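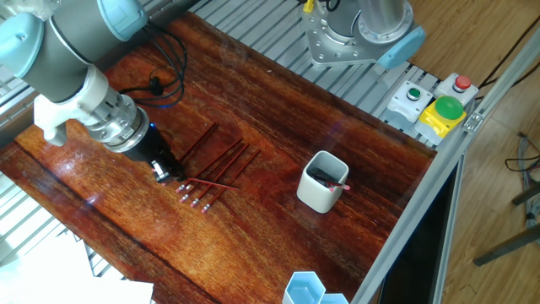

Pencil task: where the example set stands

3 min read

The tabletop group has been gathering examples for the Clirov learning system since the start of October. The task is simple to state. Pencils are lying on the table, and the arm has to pick them up and put them in the cup. Each full run is saved as one example, from the first reach to the last release.

We now have 86 runs that passed review. Another 33 were thrown out, mostly for pauses of more than a few seconds while the operator lined up a grasp. The system copies what it is given, and in the first round of training it copied the pauses too. Operators have been asked to keep moving slowly instead of stopping.

Morfudd Morris has rewritten the start-of-run sheet. The pencils should be dropped by hand from a low height and left where they land, including when they cross or touch. Please don't straighten them. Too many of the early runs began with neat rows, and the trained arm did poorly on anything else.
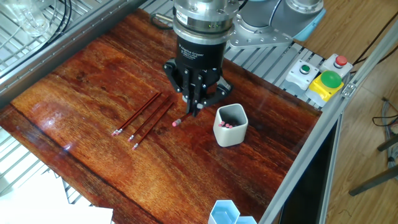
Grasp position is the other thing we are trying to vary. Most operators go for the middle of the pencil out of habit, so the Tomlow scripts now ask for a share of grasps nearer one end. Pencils that lie apart from the others are the best place to practice this. With one on its own under the fingers and three more off to the side, there is room to try a different angle without bumping anything. The shine on the wood stays as it is, and so do the reflections under the pencils. Dakance will run its tests on the same kind of surface.

Sessions run in blocks of 7 runs with a break after each block. Two operators are trained so far, and we would like more. The next batch goes to Humphreys for labeling at the end of the month. If you want a slot, write your name on the sheet by the door before 4 p.m.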